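La nappe et le cochon

J'ai fini par changer la nappe de la grande table. 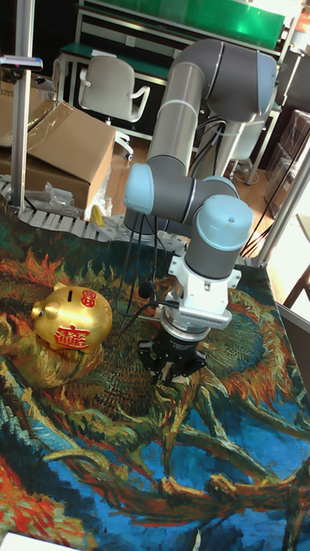 L'ancienne était beige, achetée avec la table, et elle avait gardé une tache de café que deux lavages à 60 n'ont pas enlevée. La nouvelle est imprimée d'une peinture à la manière de Van Gogh, avec des tourbillons, beaucoup de bleu profond, du vert, de l'orange et du rouge. Lurdes la trouve fatigante. Moi je m'y suis fait en deux jours.

Je l'ai prise chez Borell en octobre, 79 euros. C'est cher pour une nappe. Chez Grimen il y en avait une unie à moitié prix, mais trop courte de 11 cm.

Le cochon doré vient d'Olga. C'est une tirelire, fente sur le dos, grand caractère chinois rouge sur le flanc, de ceux qui souhaitent la richesse. Il était sur l'étagère de l'entrée, où il prenait surtout la poussière. Sur les motifs il ressort mieux que je ne pensais, le rouge du caractère rappelle celui de la nappe.

On y met les pièces jaunes. Abílio voudrait qu'on l'ouvre avant Noël, je préfère attendre.

Reste à trouver des coussins de chaise. Unis, cette fois.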